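Print this page | E-mail this page

Chopstick questions, answered (mostly)

I get a lot of mail about chopsticks. It started when I wrote up our noodle nights a while back, and I've been answering the same questions one by one ever since, so I'm putting them all in one place. If yours isn't in the list, write to me and I'll add it when I get a minute.

– Yolandi

Do I have to wash new ones before I use them?

Please do! Wooden ones especially. I give mine a quick wash in warm water with a drop of dish soap, rinse, and stand them up to dry. New sticks can feel a bit dusty, and once in a while you find a rough spot. I keep a scrap of very fine sandpaper in the drawer for those.

Can they go in the dishwasher?

Mine don't. I know people who do it every night and are perfectly happy (hi, Senyo), but bare wood gets dry and fuzzy after enough rounds, and the thin ends slip through the cutlery basket and end up under the spray arm. Check the packet. If it says hand wash, hand wash.

How do you dry them?

Spread out on a dish towel first, then upright in something tall with plenty of air around them. I leave them out overnight. If you put them away damp in a closed drawer you'll smell it by the end of the week, and you may get black specks. Sticks with specks go in the trash at my house, no second chances.

Thick end up or thin end up?

Oh, I've had letters. I put the thick end down and the eating end up, so the part that goes in your mouth isn't sitting in whatever has collected at the bottom. Xolani does it the other way because he doesn't like people grabbing the eating ends when they take a pair. He has a point! So wash your hands, whichever side you're on.

Should I oil them?

Only the unvarnished ones, and only when they look thirsty. I use a little food-safe mineral oil on a paper towel, leave it a few hours, and wipe it all off. Twice a year is plenty for us.

How many pairs should I own?

However many people you feed at once, plus 3 pairs. They go missing like socks do. For a big crowd I buy a cheap bulk pack and don't worry about matching.

What do you keep them in?

A cup. I've tried the Traketti drawer tray (too short for cooking chopsticks) and a lidded Flornard box that looked lovely and never let anything dry. A plain cup on the table wins every time, and kids can help fill it.
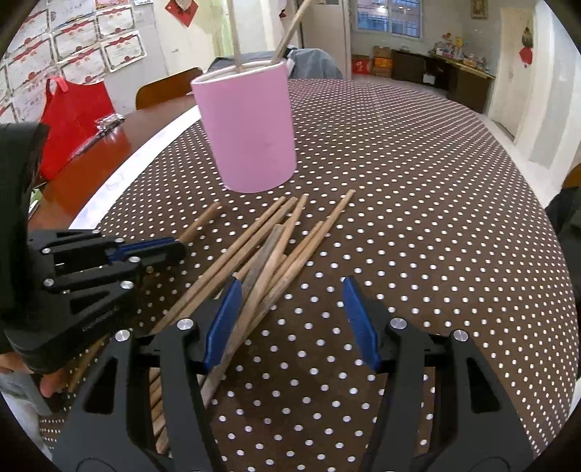
4 min read

I like a pink cup on a dotted cloth, myself – it cheers up a table. Tip the chopsticks out in a loose pile first and you can pick through them as they go back in. Look for splinters, bends, and any that have gone darker than the rest. A darker one isn't always a bad one, wood varies, but it's worth a sniff and a closer look.

Won't a cup full of chopsticks tip over?

It can if it's light and you only load one side. Long ones are the worst for it because they lean. Put a few in on each side as you go, or drop a handful of clean pebbles in the bottom (take them out and wash them now and then). And don't cram it. If you have to push, start a second cup.

Mine don't match anymore. Does it matter?

Only for length, I'd say. Two different colors eat just fine together, but a long one with a short one will drive you nuts. I sort by length, pair them up, and save the leftover singles for stirring paint and propping up seedlings.

Are the throwaway kind okay to reuse?

I wouldn't for eating. They're rough and soak everything up. Nandi uses hers as plant labels, which works great if you write on them in pencil.

Print this page | E-mail this page

This site uses cookies to remember your settings. By continuing to browse you agree to our use of cookies. OK | Learn more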